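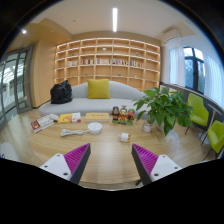

Open day at the Flallbridge library: stacks, book repair and a very good basement

I have wanted to get behind the staff door at Flallbridge for years. I've walked past that building on the way to the ferry more times than I can remember, always with a bag over my shoulder and somewhere else to be, and in October they finally held an open day that fell in a week when I could go. So I went, and I stayed until they started turning the lights off, and I'd go again tomorrow.

Getting there from Wastutberg is easy. The number 36 bus leaves from behind the market hall and takes the river road, so sit on the left if you can, for the weirs and the old boat sheds. It drops you at the bottom of the library hill. There's a side path with a handrail and it's much gentler than the front steps, which I didn't find out until I was leaving.

The old building

Flallbridge library started out as a grain exchange. You can tell as soon as you walk in, because the main hall is far too tall for reading and has a gallery running all the way around it where the merchants used to stand and shout at each other. Our guide took us up there first. The railing is cast iron, painted dark green, and every section has a little sheaf of barley in it except one near the clock, where a replacement was made from a bad drawing and the barley looks like a feather duster! I would have missed it completely.

The floor is the original one too. It's pine, laid on end grain in small blocks, and it was put down that way to take the carts. It swells a bit in a damp year, and they leave a gap under the skirting all the way around so it has somewhere to go. Somebody in our group asked whether it was slippery for the children's story hour and the guide said no, but it's murder on dropped crayons.

What got me most was the ceiling. There are glass panels along the ridge, and the light comes down in a long stripe that travels across the issue desk during the morning. Apparently the staff used to move their chairs along with it.

Down to the stacks

The tour everyone had signed up for was the basement, and it deserved the line. We went in small groups with a guide in front and another one behind, down a spiral stair that I'd advise against in any kind of heel.

The old grain vaults are dry, cool and even in temperature, so they turned out to suit paper very well. For decades the books stood on fixed wooden shelves with wide aisles between them, and the place was bursting. Now it's all rolling shelving made by a firm called Cerkar — the kind where whole bays slide together on rails and you turn a wheel on the end to open the aisle you want. We all got a turn on the wheel. One light push of the hand and a wall of bound newspapers glides off to the left with hardly a sound. I had to be moved along.

There's a safety bar at ankle height that stops the bays if anyone's foot is in the way, and our guide demonstrated it with a rolled-up umbrella. She did it for every group, she said, and the umbrella was on its last legs.

The pride of the basement is the map collection, 1030 sheets in flat steel drawers, mostly surveys of the river and its side channels. A handful had been laid out under clear film for us. My favorite was a towpath plan with all the landowners' names written in along the bank and one of them scratched out so hard that the paper had torn and been patched from behind. No one knows the story. I would read an entire book about it.

The Bạch reading room

After the basement it was a treat to come back up to daylight. The Bạch room is the new part, built out over what used to be the cart yard, and it's where I'd spend my time if I lived closer. It's bright, it's calm, and it's set up for people who want to sit for a long stretch with their own work as well as the library's books. The tables are round and made of a light wood, which makes a nice change from the long dark ones in the hall, where you always end up bumping elbows with a stranger.

They've thought about the dull practical things as well. I talk about sockets more than is healthy, I know, but anyone who has tried to work in an old library will understand. The main hall has its outlets down at floor level, behind radiators, and you see people sitting cross-legged in the corner with a laptop like it's an airport.

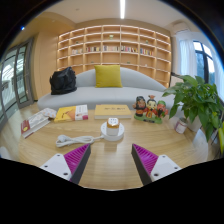 Power within reach: a round white socket base on the tabletop in the reading room, with a small adapter standing on it.

We had a tea break in there, and I used it to have a proper look at the new arrivals shelf. Flallbridge has a policy I hadn't come across before. Any reader can write a title on a slip and drop it in a box by the door, and the slips go up on a board with a yes, a no or a "maybe, convince us" written across them. People really do come back and convince them. There was one slip about moss that had been argued over in different handwriting down both sides, and the final word at the bottom was a large underlined YES.

They also keep picture books in with everything else in this room, on purpose, so that a parent can read something of their own while a child reads next to them. I liked that a lot. The rule is quiet voices, and the afternoon I was there it held up fine. 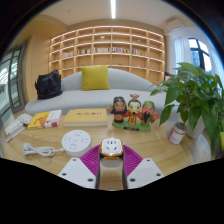

I asked about noise generally, and the answer was all to do with the walls. The back wall of the room has felt panels behind wooden slats, and the slats were salvaged from the old fixed shelving in the vaults. So the shelves the books used to stand on are still in use, holding the sound down for the people reading them. If you look closely at the slats you can find the pencil marks where the shelf numbers used to go.

Book repair, up close

The repair workshop is a narrow room off the landing, and they let in only a few people at a time. I waited and it was worth every minute. The binder on duty had a hymnal open on the bench with its spine off, and she was brushing out old glue with something that looked like a pastry brush and was, she told us, a pastry brush.

She showed us how to tell which way the grain runs in a sheet of paper. You bend it loosely one way, then the other, and feel which one gives more easily. If the grain runs across the spine instead of along it, the book will never open properly, and I've since gone home and bent half the junk mail in my kitchen. She also let us paste a strip of thin tissue over a torn page. Mine had a wrinkle. She said a wrinkle was fine for a first try, and then she very kindly did it over.

Their wheat paste is made fresh and kept in a jam jar. The smell is exactly like pancake batter, and I came out of there starving.

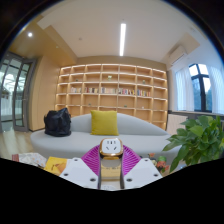 If you're thinking of going

The next open day hasn't been announced, but the library runs a shorter version of the basement tour through the year, and you can ask at the issue desk. A few things I wish I'd known:

Book the basement as soon as you arrive. The slots for the afternoon had gone by 2, and I only got in on a cancellation.

Wear flat shoes and bring a sweater. The vaults are cool, and you'll be standing still while the guide talks.

Bags go in the lockers by the entrance. You need a coin and you get it back.

The café is in the old weighing office and closes before the library does. I had the leek pie and would happily have had another. They still have the weighing platform in the floor by the counter, with the dial on the wall behind the cakes, and whoever put it there has a cruel streak.

Pencils only at the map table. They'll lend you one.

Photographs are fine in the reading room and the main hall. In the stacks, ask first.

I took the last bus back along the river with a withdrawn copy of a bird guide from the sale cart and a bookmark I'd pasted myself, wrinkle and all. Next time I want to do the bell tower, which was closed for work on the stairs, and I want another go on that shelving wheel.

Home Visits Libraries River towns Archive
Last updated: October
Contact | Copyright, all text by the author of this site | Back to top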